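Library / Working Papers / Building Acoustics / Section 4

4. Effect of floor covering on impact noise in stairwells

February
By the Losevley Acoustics Group 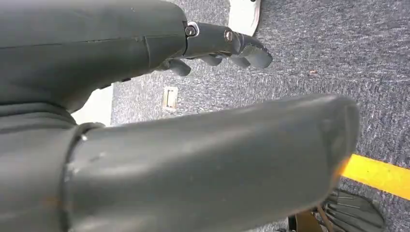
The laboratory results in Section 3 were obtained on a bare concrete slab. Stairwells in occupied buildings differ from that case in two ways. The landings are small, so that the edges carry a large share of the vibration into the side walls, and the covering is often worn unevenly along the walking line. Both effects were studied in the Brutska housing block, where three stairwells of the same plan had been fitted with different coverings.

The first stairwell had sheet vinyl glued directly to the slab. The second had the same vinyl over a cork underlay, supplied by Furkik. The third had been left with its original terrazzo and served as the reference. A standard tapping machine was placed at four positions on each landing, and sound levels were recorded in the adjoining apartment with the windows closed. All measurements were made after 11 at night to limit the influence of street traffic. Background levels were taken before and after each run, and runs in which the two differed by more than 2 dB were repeated.

Figure 4 plots the level in the receiving room by frequency band for the three coverings. Below 180 Hz the curves lie close together and the differences fall within the spread between tapping positions. The covering therefore has little influence in this range, and the level is set mainly by the mass of the slab and the way it is held at the walls. Above this point the curves separate. The vinyl on cork gives the lowest levels in every band up to 2000 Hz, where the signal approaches the background and the comparison is no longer reliable. Vinyl alone gives a smaller reduction, most of it in the upper bands.

Wear had a clear effect on the glued vinyl. On the lower landings, tapping positions on the walking line gave higher levels than those near the wall. The cork stairwell showed no such pattern, although its covering was newer and the two cases should not be compared directly. A second visit after a longer period of use would be needed to settle the question.

The Frota calculation method, described in Section 2, predicted the order of the three coverings correctly but gave too large a reduction for the cork in the middle bands. The method treats the landing as part of a wide floor and neglects transmission through the side walls. When the wall path was added as a separate term, the predicted curve moved closer to the measured one, and the remaining error was similar to that found for the bare slab. The stair flights themselves were not included in the calculation. They rest on the landings without a resilient layer and may account for part of what remains.

Contact: Losevley Acoustics Group, Working Papers Office | Copyright Losevley Acoustics Group | Back to top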